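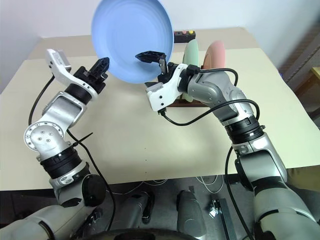 *Figure 1. Plate handling task, both arms at the blue plate.*

**Progress report, December — Nirkinel dish handling project**
Prepared by Hsiu-ying Hsueh for Soledad Farías, Trostham

The main matter this month is a grip fault on the left arm. We planned 300 plate transfers and stopped after 200. In 10 of these the left gripper opened by itself during the handover, and two plates fell to the floor. No person was hurt, but the emergency stop was pressed late one time, and I consider this a safety matter.

Dirk Oltmanns found that the gripper controller restarts when the supply voltage drops for a short moment. After restart it goes to the open position by default. The supplier, Sârbu, has confirmed this setting and will send new firmware.

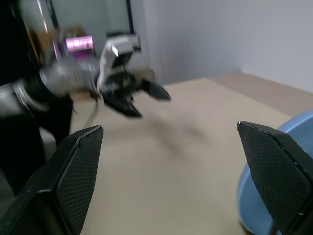

*Figure 2. View from the wrist.*

The grip pads were our first suspect, and we lost nearly 10 hours on them. Yi-chun Hsueh checked the diamond pattern on the inner faces of both fingers and found no wear that could explain a drop. We keep the same pads.

Until the firmware is tested, the arms run at reduced speed and one person stays at the stop button. The remaining 100 transfers move to next month — the budget is not changed.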